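Surgate Textile Handling Cell, Bay 2
Post-fault inspection checklist with comments
Applies to: two-finger hand-held grippers and the arm-mounted unit on the Dandix folding line
Raised after: finger failed to release, October

1. Isolation
Supply off and locked at the wall. Done.
Stored pressure vented. Done.
Comment: gauge took 14 seconds to fall to zero. Limit is 17. Pass, but check the exhaust filter.

2. Emergency stop
Both buttons tested from the operator side. Pass.
Comment: the rear button is stiff. Replace at next service.

3. Finger linkages
Pivot pins seated and free of play. Fail on arm-mounted unit, outer pin, left finger.
Comment: wool fibre wound round the pin. The finger stayed closed after the open command and the garment was dragged 9 cm before the operator hit stop. No injury. Pin cleaned and refitted.

4. Pads
Surface free of cuts and lint. Pass after cleaning.
Comment: Aebischer pads only. The spare set in the drawer is of the wrong thickness and has been tagged out.

5. Release signal
Open command confirmed by sensor. Fail.
Comment: the Simham controller reported "open" on command alone, without reading finger position. Interlock to be added before restart.

6. Knitwear handling
Garment laid flat, front up, sleeves clear of the body where possible. Approach with fingers wide open. Stop if ribbing or a seam lifts with the pad.

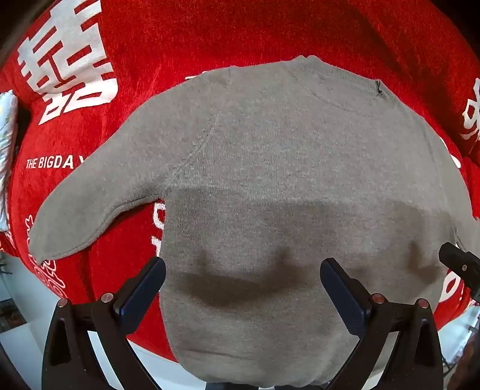

Night shift adds that the fibre build-up is worse on brushed knits, and asks for the pins to be checked at every break, as a weekly check would have missed this one.

Comment: accepted for knitwear runs. Interval for woven goods unchanged.

7. Return to service
Hand-held units: released.
Arm-mounted unit: held until item 5 is closed.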